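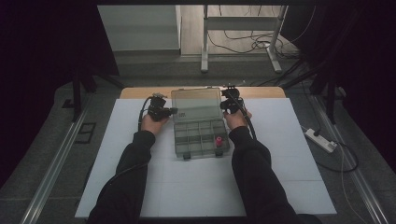
Home – About – Small Fixes – Drawers & Boxes – Contact

Filed under: Getting Things Sorted

Friday, May 12, 2023

Quick one today. Have to be out the door by noon and the kitchen still looks like a yard sale.

So, the junk drawer. You all know about the drawer. I've been threatening to do it since we moved to Stakdale and every time I open it I find a takeout menu and close it again. This week it jammed. Fully jammed, a tape measure wedged up against the top, and I had to get a butter knife in there and wiggle. That was the end of my patience.

Dumped the whole thing on a towel. Mostly screws. Picture hooks, fuses, those little felt pads for chair legs, earplugs, keys to nothing. A 1961 penny, which my son claimed right away. Almost 300 bits and pieces by his tally (he likes tallying, I let him).

I have tried jars. Jars are cute for a week. Then you need the one screw at the bottom and you're pouring the whole thing out on the counter. I have tried sandwich bags – same problem and they slide around. What I wanted was one flat box with a lid that shuts, walls inside, and see-through enough that I'm not opening it every time to check.

Went with a gray see-through divided one. It's a smoky kind of tint, not totally clear, and I was worried about that but held up to the window it's fine. Lid is hinged so it doesn't wander off. That alone is worth it to me, I have a whole cabinet of bottoms with no tops.

Before I put the real stuff in I like to try a box out with one thing. My mother did this with new purses, she'd put in a lipstick and carry it around the house. Same idea. One small pink thing in a far compartment, lid open, and then look at it for a bit and think about what goes where.

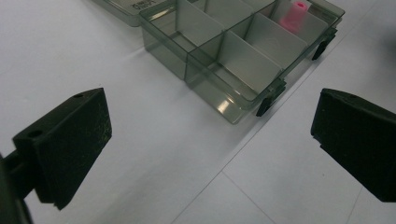
One little pink piece in, all the rest of it still to go.

The big space on the end is what sold me. Most of these boxes are all tiny squares and then where do you put the tape measure? Or the glue? I want small places for small things and one roomy place for the awkward stuff. Not everything in my life is the size of a thumbtack.

Ok so my plan, which I wrote on the back of an envelope and have already changed twice:

Big end – glue stick, the short screwdriver, picture wire.
Small ones – screws by length, not by type. I know people sort by type. I never know the type. I know "long" and "short."
One for felt pads.
One for fuses.
One for earplugs, becuase my husband snores and I want to find them in the dark.
One stays empty. Always leave one empty. Something will turn up.

Things I'd tell you if you're doing this over the weekend:

Do it on a big pale surface. I did my first sort on a patterned tablecloth and lost half the tiny nails in the flowers. Plain white is so much easier, you can see every last washer.

Wipe the box out first. Mine wasn't dirty exactly but there was that dusty feeling new plastic has.

Don't label on day one. I labeled my sewing box the same afternoon I filled it and spent the next year with buttons living under "BOBBINS." Give it a week or two. I'm going to do labels in June.

Close the lid and tip it before you trust it. Hold it over the towel and tip it to one side. If things hop over the walls into the next compartment then you know it has to live flat and never get stood up on a shelf.

Darren Clegg left a comment on the last post asking if I'd looked at the Tandetti boxes with the removable walls. I did look. My problem with removable walls is that I remove them. Then they're in the drawer. Fixed walls for me, thanks Darren, but if you're a person who changes their mind in an organized way they might suit you fine.

And Arnaldo Correia wrote in to say he keeps one of these in the car for batteries and coins and has for six years. Coins! Hadn't thought of coins. Might get a second one.

The keys to nothing I still haven't decided on. There are six. One might be the shed at the old place on Nuttall. I've tried all of them in every lock in this house, including the piano. I cant throw out a key, I just can't do it. They're in a mug for now.

Next time the drawer itself, which has something sticky in the back left corner that I'm not ready to talk about. Got to run, will answer comments tonight.

Tags: junk drawer, small parts, divided boxes, kitchen

Print this post | E-mail this to a friend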